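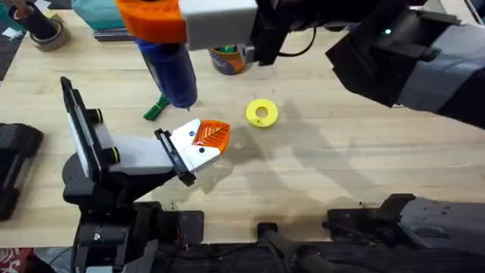 About the Plollness Robotics Club

The Plollness Robotics Club is a student group working on two-arm handling of small household objects. It meets in the Agbayani workshop and is supervised by Hema Kandasamy. Membership is open to students from the second year upwards.

Current project: Zurkley

Zurkley is a set of handling tasks carried out by a pair of arms on a shared wooden table. Bottles, cans, tape and small loose parts are used as test objects. Each gripper has an orange finger part. The finger on the right arm is 3D-printed; the pad on the left is leaf-shaped, with raised ridges across its face.

Members record every run. The log held 1,558 runs at the end of the first year and now holds 2,929. The target for May is 4,000. Failed grasps are kept in the log and marked with the object, the arm and the cause, where known.

Work is split between three groups: fingers and mounts, control software, and run logging. New members spend 10 sessions in logging before they choose a group.

Competition

The club enters the Cultinis handling event each year. Entry is by team, and both arms must be used in every task.

Joining

Apply at the workshop desk. No earlier experience of programming is required.

Page last updated 30 December 2018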